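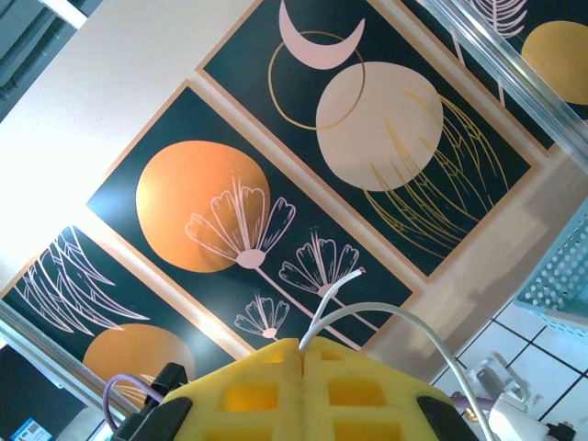

26 September 2023
Jitpraphai bench, wire sorting, perception and planner notes

Big day for the planner. The new grasp scorer is in and running on both arms, and I'm pretty chuffed with how it behaves on the thin stuff. Writing it all down before I forget which flags I changed.

Where we left off: the old scorer treated every wire as a straight segment between two ends. Fine for cut lengths on a bare table, hopeless for anything with a curl in it. It would pick the midpoint between the ends and close on nothing, because the wire had bowed off to one side. The new one follows a centreline through the mask and scores points along it by how much free space there is either side. Same mask network as before, so no retraining, which was the bit I'd been dreading.

Settings as run tonight:

scorer: centreline_v2
candidate points per frame: 200
depth filter: on, wrist view only
planner time limit: 400 ms
fallback: old segment scorer (never remove this, I've learned my lesson)

I replayed 770 saved wrist frames through old and new before letting it near the hardware. The new one picks a point on the wire far more often, and where it fails it fails in a way I can understand, mostly where two strands of the same colour run side by side and the centreline hops from one to the other. I've tagged those frames "hop" in the Unance viewer so we can all look at them.

The wall panels are still giving the segmenter grief. Thin curved lines on a dark ground look an awful lot like wire if you've only been taught "thin and curvy". With colour alone it will happily report a stem or a leaf as a pick candidate. The depth filter knocks most of them out by throwing away anything that sits on the wall plane, but a wire held up close to the wall can get thrown away with them. I want a softer cut there, something that weighs depth against whether the mask connects back to the fingers. Half a page of scribble on that already, will type it up.

Two arms at once. The shared-space check now runs on swept volumes, where before it only compared end poses. I can't tell you how much nicer this is to work with! The old check would pass a pair of moves that were fine at both ends and crossed in the middle, and I'd be sitting there with my hand on the stop button. Now the planner either finds a gap or makes one arm hold. It holds too often, if I'm fussy. The padding around each wrist is generous because I included the camera bracket as a box, and a box is a silly shape for it. A capsule would win back a fair bit of room over the baskets.

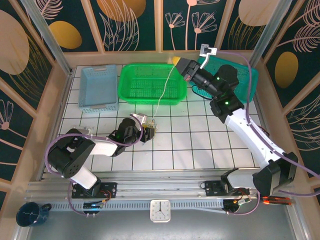

Left arm down near the middle of the tiles, right arm over the green basket.

Basket rims: they're in the collision model as solid walls. The holes make the depth image noisy, so for now I fit a plane to each side and ignore the speckle. Works well on the green one. The pale blue one is lower and the fit sometimes grabs floor points, so I've put in a minimum height. Ugly but it'll do until Prondine's new fitting code lands.

Next is the tangle problem, and this is the part I'm most excited about. The scorer ranks single points. In a knot you really want to know which strand is on top, and then which way to lift so you don't bring the lot with you. I've started a crossing graph: each place where two masks meet becomes a node, and we guess over or under from the edge sharpness. Colour helps a lot where the strands differ. The blue is a gift. The white ones against white tiles are dreadful, and the grout lines get picked up as extra strands unless I mask the grid first.
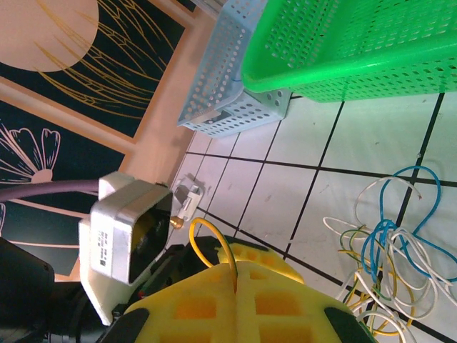
Wrist view with the blue loop and the white strands on the tiles. Good test frame for the crossing graph.

Grid masking is done with a plain line fit and a bit of dilation. It eats small pieces of real wire wherever they lie along the grout, so the centreline comes out in dashes. Joining the dashes is easy if the gap is short and the direction agrees. I'll try that first before doing anything clever.

Logging: the buffer fills at 4,000 messages and then drops the oldest without a peep. Found this when the start of a run was missing from the replay. Added a warning. Should probably write straight to disk, but the warning will stop us being fooled in the meantime.

To do
- capsule for the camera bracket
- soft depth cut near the wall
- join dashes after grid masking
- ask Rireldale if their hand-eye calibration script handles two wrists in one go
- rename "hop" tag, it clashes with the hop count in the planner log
- try the scorer with 400 candidates once the time limit is sorted

Leaving the branch unmerged overnight. If you're in before me, please do run it, just keep the fallback on and write down anything weird.

3 comments · 2 shares

Recent entries
Swept volumes, first go
Why the replay clock drifts
Mask network: notes on white wire
Basket plane fitting
Plan for November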